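The second life of a chest of drawers

Hatice Akbulut pays $56 a month for a storage unit in Prunditz, and until December it held her grandmother's entire bedroom suite. She had tried to give it away. The op shop in Karakaya took the mirror and knocked back the rest.

Dark furniture has been hard to shift for years. Buyers in small flats want pale timber and open legs, and a full suite needs a room most renters don't have. At Kiment, a secondhand dealer on the main road, 47 bedside tables came through the door last year. Aslı Demirtaş, who runs the floor, turned away plenty more.

She looks at the drawers first. A runner can be replaced in an afternoon, but a swollen base usually means the piece has stood somewhere damp. Scratches bother her less than they bother the owners.

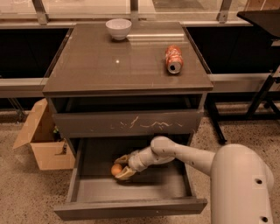

Price is the other sticking point. Akbulut was quoted $696 to have the wardrobe and two bedsides stripped and recoloured, more than she would get for them afterwards. She kept the bedsides as they were and sold the wardrobe to a neighbour, who uses it for camping gear.

The storage unit is now half empty. She is still paying for it.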